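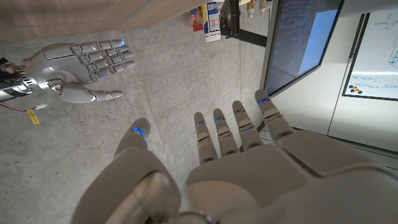

Ashwin Iyengar told me that bare concrete is the only surface people apologize to visitors for and then brag about an hour later, and I've been stuck on that remark ever since I started writing up this section.

Figure 3. Bare grey concrete and light brown wood with a visible grain, side by side. Darker speckles and small pits show in the concrete.

Search this site Go Advanced search

4.2 What people say about the concrete

So, the concrete. When we planned the study I thought the talk would be about chairs, light and noise, the way it always is with shared workrooms. We asked an open question ("what do you notice first about the surfaces where you work?") and got 598 written answers back from the Sterncombe and Wasel sites, and 358 of those brought up concrete before anything else. I was not ready for that! We hadn't even given concrete its own line in the coding sheet. It was sitting under "other hard materials" along with tile and stone, and we had to go back and split it out.

The answers fall into a few loose groups, and I'll be upfront that the edges between them are fuzzy. The biggest group is about color. People call it grey and then can't leave it alone - grey like a wet sidewalk, grey like oatmeal, grey with clouds in it. One person at Wasel wrote half a page on how the tone shifts if you look at it long enough. The mottling in Figure 3 is the sort of thing they mean, I think. It's a smooth surface and still far from an even one, with tiny marks all over it, and once you've read a few hundred comments about speckles you do start seeing speckles everywhere (ask my family about our trip to the parking garage).

The second group is about pits. This one splits people pretty sharply. Some of them read the small pits as damage and want them filled. Others like them, and a few people told us they run a fingertip over the same pit while they're thinking. Nothing in the site records says how the pits got there, and I'd rather leave it alone than guess. What I can say is that people who had been in their room for a year or more were easier on the pits than people who had just moved in. That held at both sites, though the gap was wider at Wasel.

Then there's cleaning, where things get grumpy. Coffee comes up a lot. So does tape, because tape leaves a clean-edged patch on unsealed concrete that shows for ages, and people remember whose tape it was. The Sterncombe rooms were sealed with a matte product and the Wasel rooms weren't, so you'd expect Wasel to have more complaints about stains. It did. But Sterncombe had more complaints about the sealer itself, mostly that it scuffed and that the scuffs caught the light in the late afternoon. I don't have a neat fix to offer either group.

4.3 Concrete next to wood

The part I enjoyed most was how differently people wrote when there was wood nearby. We didn't ask about wood at all. It came in by itself, usually in the same sentence as the concrete, and usually as a kind of relief: "the wood helps," "thank goodness for the wood," "cold if not for the wood." A light brown panel with the grain showing, like the one in Figure 3, takes up very little room compared with the concrete beside it, and yet in the answers it gets nearly as many words.

We followed up on this with the Gosell scale, which asks people to rate a room from "cold" to "warm" on a 3 point range. I know, it's a blunt tool. Aiguo Qiu wanted a longer scale and probably had the better argument, but the short one gets filled in and the long one gets left in the break room. Rooms with wood next to the concrete came out warmer than rooms with concrete alone. The difference was modest, and it got smaller when we looked only at rooms with windows, so please don't go paneling your whole building on my account.

The joint matters too. People notice where one material meets the other, and they notice it most when it's a bit off. A crumb-sized gap will get a complaint. A straight, tight line gets no mention at all, which made it hard to study (you can't code a comment that was never written). We tried to get at it by going through our photo collection, more than 1,720 pictures by the end of June, and sorting the joints by hand into tidy and untidy. Two of us agreed most of the time. Where we didn't, it was nearly always down to shadow.

One last point before I get to the limits of all this. Barbier's older survey found that people in concrete rooms asked for rugs, plants and lamps, in that order. Ours asked for lamps first by a long way, and rugs barely came up. I suspect our rooms have more screens in them and people care about glare, but we didn't measure glare, so that's a hunch and I'd be glad to have someone test it.

Reader comments (3)

pits_and_all: The tape marks! We have a rectangle on ours from a sign that came down years ago. It has its own fans.

M.: Did you separate polished from plain? Polished concrete is a whole other animal for glare. I'd want that before I believed the lamp result.

Aiguo Qiu: For the record, I still want the longer scale.

Contact the editors | Copyright the authors | Back to top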